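Robotics Club gallery: the cup project

Hi all, and welcome to our corner of the Brumgate site! I'm Selorm Ansah and I've been looking after the robotics club since March, mostly by booking the room and making sure the laptops are charged. Zulema Maldonado does the clever bits. We've got 12 members this term, which is as many as we can fit around the desks without elbows becoming a problem.

This page is where we put pictures from whatever we're working on. At the moment that's the cup task, and it all happens in simulation. Our team name is Maihi (long story, it was nearly something much worse) and we're entering the simulated handling round at the Dunard Challenge, where you get a tabletop, some crockery and a robot arm, and your code has to pick things up and put them where the judges want them.

You'd think a cup would be easy. We certainly did! The first week we had the hand closing before it got anywhere near the table, and the week after that it was shoving everything sideways like a cat on a kitchen bench. Zulema got everyone to draw the approach on paper before touching the code again, and there was some grumbling, but the drawings are still taped up on the wall and people do look at them.

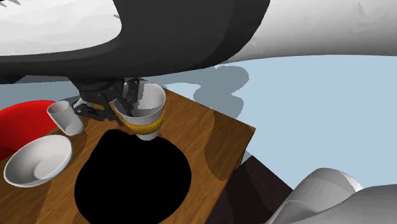
Fingers are where most of our time goes now. Every joint has its own setting and the kids have very strong opinions about which ones should move first. One group likes to bring them all in together, the other wants a couple of fingers settled before the rest join in, and we've ended up keeping 2 versions of the grip file so the arguing can carry on in a civilised way. I quite like the second one, but don't tell them I said so.

The other headache is neighbours. The cup with the yellow sleeve is our favourite to practise on, but there's a smaller white one standing close by and a bowl as well, so you can't just swing the hand in from any old direction. Riltico, our home-made scoring script, takes off points for every bump. Our best run so far is 70, which had the whole room cheering - and then somebody changed the wrist angle and we haven't seen it since.

Next up is the bowl, which is shallow and a completely different shape to grab, so I expect the paper and textas will be coming out again. If you'd like to come and watch, we start at 4 pm in the upstairs computer room. Bring your own laptop if you have one, and please bring a charger too!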